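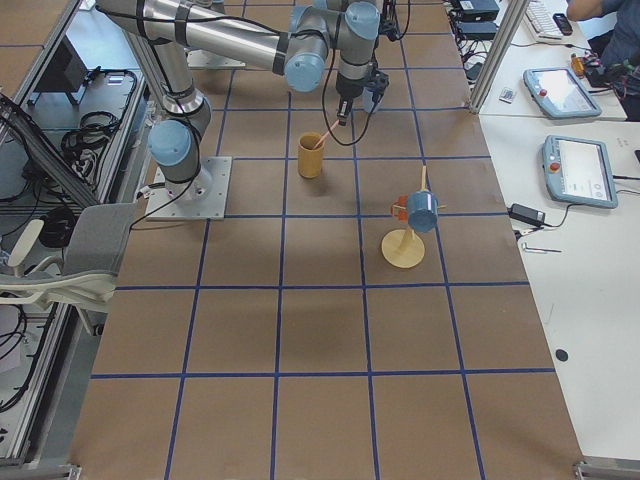 Review: Plunach two-arm bench kit, seen at the Stunstead open day
By Fergal Fahy

The Plunach kit is sold to labs that already own a pair of small six-axis arms and want them working over one table. It consists of two mounting plates, a gripper adapter for each arm, cable hardware and a license for the coordination software. The arms, pendants and table are the buyer's problem. List price is $3,962, with the second-year license at $441.

I saw it at Stunstead in January, in the afternoon session, on a cell that had been running long enough to look used. All the demonstrations were tabletop handling: cups, a mug and a mug tree.

Mounting. The plates are flat, square and gray, and they go straight onto the table. Installation is slow the first time. The hole pattern does not match the one on the older Premulberg plates, so a lab that is upgrading will be drilling again. I would have liked a printed template in the box. Once the plates are bolted down there is nothing to adjust.

Layout. The table at Stunstead is marked off in squares with blue tape, and the staff call out start positions by cell. This is their own practice and does not come with the kit. It is cheap and it works well enough for resetting objects between runs. The software has a position overlay that does the same job more precisely, but it needs a calibrated overhead camera and takes 2 hours to set up. I can see why a busy lab would stay with tape. 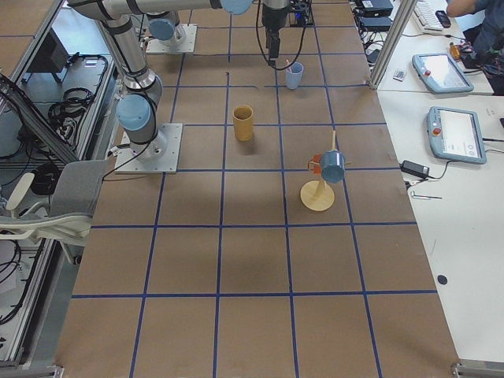

The cell between the metal-framed cart and the operator's desk. A mug hangs on the mug tree; both pendants are on the desk.

Gripping. The two-finger gripper is adequate for rigid cups and mug handles. Approach from directly above was smooth. Approach at an angle was less so, and on several runs the wrist corrected twice before closing. Thin items are the weak point. Grip force is set in coarse steps, and the lowest step is still too high for a drinking straw. Trajkovski's adapter, which costs more, has finer control at the low end.

Cabling. I have the same complaint here as with the previous version. The gripper cable runs outside the arm and hangs in a loop below the wrist. It needs slack to clear the full range of motion, and the slack ends up over the work. The supplied ties hold it along the links but do nothing for the last section. A short sprung guide would fix this.

Control. Each arm keeps its own pendant, and each pendant has its own stop button. By default, pressing one stops only that arm. Linking the two is a setting three menus down, and I think it should be switched on at the factory. Apart from that the interface is plain and readable. Job files load quickly, and the log exports as plain text. The Stunstead log held 1,082 runs and opened without delay.

Documentation. The manual is thorough on mounting and thin on error codes. Two of the codes that came up during the session were missing from it.

I would recommend the kit to a lab doing repeated handling of small rigid objects, provided the stop setting is changed on day one. For straws, film or anything soft, wait for the revised gripper firmware or price the Trajkovski adapter. Support is by email only, and replies are quoted at one working day.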